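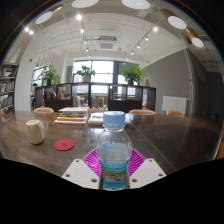 Hofstetter opens its refill program to all offices and small shops in the region, Apr 21, 2022. The program is called Flillum, and it puts a filtered tap on the wall and takes the delivery pallets off your floor. Most workplaces we talk to still buy water the old way, clear plastic bottle, blue screw cap, blue and white label, drink it at the desk, toss it. Flillum replaces that. One tap, one filter, one flat monthly fee. Cold and room temperature. Sparkling to follow in August.

What's new today

Up to now Flillum was a pilot only, 31 workplaces, mostly law offices and dental practices plus one driving school. From today anyone with a cold water line and a drain can sign up. No minimum headcount. No long contract – 13 months, then month to month.

The pilot ran through the winter and into spring. Participants were asked to keep their old water orders going for the first four weeks so nobody got caught short. Most cancelled before the four weeks were up. Two went back to bottles, one over an office move and one over taste. The taste complaint led to a different carbon filter, now standard in all units.

"We had a storage room full of shrink wrap and I wanted the room back," said Silvan Kaufmann, office manager at Elater, which joined the pilot in its first week. "Now its a room again. There's a coat rack in it."

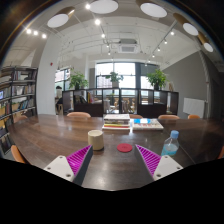

Price and install

Setup fee is 290, charged once, covers the tap, the first filter and the visit. Installers come from Jillus, our plumbing partner, and a normal job takes a morning. Older buildings may need a shutoff valve added, quoted seperately before any work starts. Filters are swapped twice a year, no charge, we call first.

The first 100 sign-ups get the setup fee credited back on the sixth bill. Pilot members keep there current rate.

"People ask about the filter, then they ask about the bill, then they ask who fixes it when it drips," said Svenja Imhof, head of Flillum at Hofstetter. "We fix it. Same number for everything."

Good to know

– Renters need a signed ok from the landlord, form is on the sign-up page
– Existing dispenser can be picked up the same day, please empty it
– Glass carafes sold in sets, not included in the fee
– Meeting rooms on another floor count as a second tap

Not available yet for food trucks, market stalls or anything on wheels. We are looking at it. No date.

About Hofstetter

Hofstetter sells and services water filters for homes and businesses. Family owned, second generation. Sales, service and parts all under one roof.

Press contact

Rupert Auer, Hofstetter press desk. Interviews with Svenja Imhof on request, mornings preferred. Installation questions go to Szabolcs Sárközi at Jillus, not to the press desk please.

ENDS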